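Missed-grasp loop (bin picking)

A missed-grasp loop is a fault in bin-picking robots where the arm goes down for a part, comes up with nothing, and then goes straight back to the very same spot, over and over. I've been writing up faults for this wiki for a while and this one is still my favorite (if you can have a favorite fault), mostly because it looks so harmless. The arm isn't crashing, no alarm goes off, and from across the room you'd swear the cell was hard at work!

Other names
At Bredcombe we called it "pecking," and that's the name that stuck with most people I know. The old Calletti manuals call it a repeat-pick condition. I've also heard "woodpecker" but only from one guy.

What causes it
A picking program usually ranks every grasp it thinks it can make and takes the best one. If the grasp fails and the part hasn't moved, the ranking comes out the same the next time, so the robot makes the same choice again. Bars and other long parts are bad for this, especially when one is lying against a wall of the bin. The camera sees a nice clean top surface and scores it high, but there's no room for the second finger to get down the side. Shiny scratches on a bin floor can do it too, when the software takes a glare spot for the edge of a part.

Then there are the fingers themselves. Tape, film or a sleeve on a finger changes how thick it is and how it grips, and if the gripper model in the software doesn't get updated to match, every grasp is planned for a finger that's a little skinnier than the real one.

The Bredcombe incident
The longest loop I know of personally was ours. It started on a Saturday, 7th April, when we'd left the cell on an unattended run, and it made 147 attempts on one bar in a back corner before Godfrey Swai came in to pick up his jacket and heard it. By then the fingertips had been rubbing the bin wall the whole time. One finger was bent, the air line had chafed through its sleeve, and the wrist sensor was reading a load with nothing in the gripper. We were down for 3 days waiting on a finger set from Benmoussa, and I got to write the report, lucky me.

The safety side of it worries me more than the bent finger. A robot that keeps missing invites people to help it along. You see the stuck bar, you figure you can flick it loose between tries, and you've got a rhythm in your head for when the arm comes back. Please don't! Stop the cell, open the gate properly, move the part, reset.

Fixes
The simplest one is a retry limit. Ours is now 2 tries on a spot, and after that the spot is blocked until the camera sees a change. Bilness, the planner we moved to in December, also adds a nudge move that pushes a part off the wall before trying again, and I like it a lot, though it can shove a bar under another one and leave you worse off. A total-miss counter that pauses the cell is worth having on top of both. 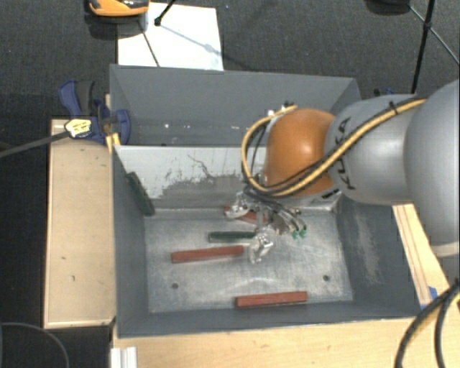 One more thing on the counter: have it reset on a confirmed pick only. Ours used to reset every time the gripper closed, so it sat at zero all through that Saturday run, and I only found that out when I went back through the logs for the report.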